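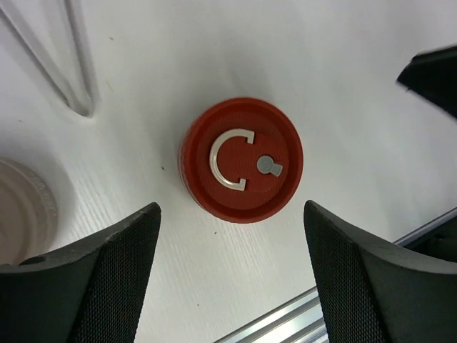
Red cap on the table.

Meditation room check, Laxdal retreat house, June
Checked by Halldóra Hviid

1. Candles out, wicks trimmed. OK.
2. Exit path clear of cushions. Two moved from the side door.

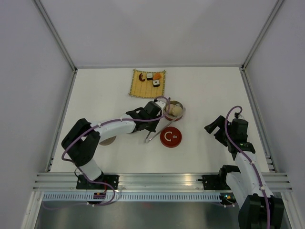
3. Incense bowls emptied into the metal bin. One still full.
4. Window opens fully. Sticks at the bottom, needs sanding. 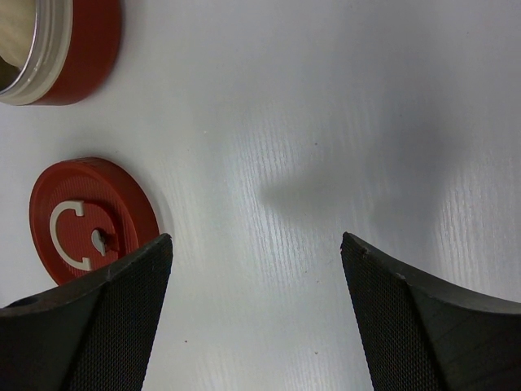

Photo: Sólveig Hviid

Limit for silent sittings is 20 people. Chairs stacked no more than 7 high. 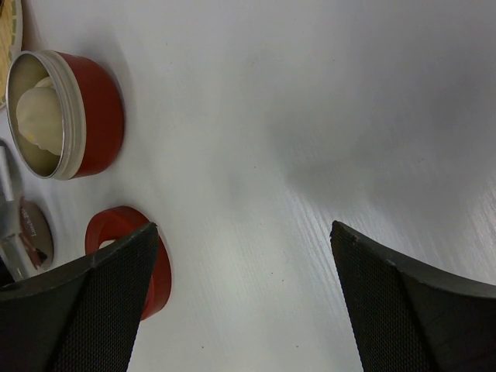
5. Extinguisher tag current. OK.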